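Clenudum Snack Table: progress report to the Dernevton Fund

Period covered: September to November

The grant paid for fruit, trays and table coverings for the snack table at the Calimlim building. Spending so far is $2,046, and all of it went to items on the approved list. The table is set up on Saturday mornings and cleared by 2 p.m.

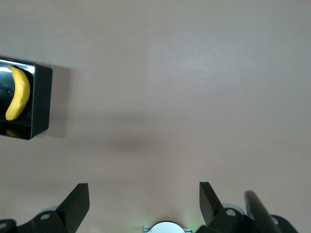

Page last changed: November

Fruit is now put out in black trays with raised sides. A banana laid in one of these stays where it is put, and the glossy inside wipes clean with a damp cloth. We asked for 100 trays in the original budget and have not needed that many, so we would like to move the balance of that line to fruit.

Our supplier, Skarkau, has missed two deliveries this period. On both mornings we bought bananas locally at a higher price, and the difference is included in the total given earlier. 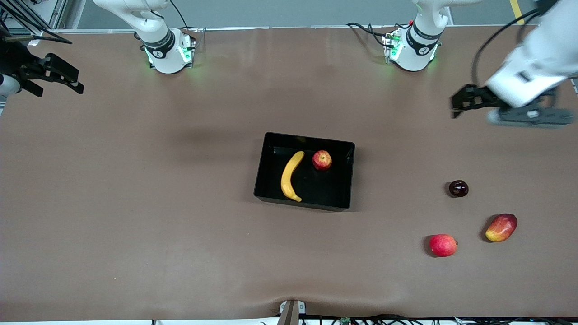 We have also looked at how often the table covering should be changed. The smooth brown kind wrinkles a little with use but is easy to lay and holds up for a full morning. We plan to change it every week through the winter.

Still to do: agree on a new delivery time with Skarkau, order five more rolls of covering, and send receipts for November. The next report will include fruit costs by month.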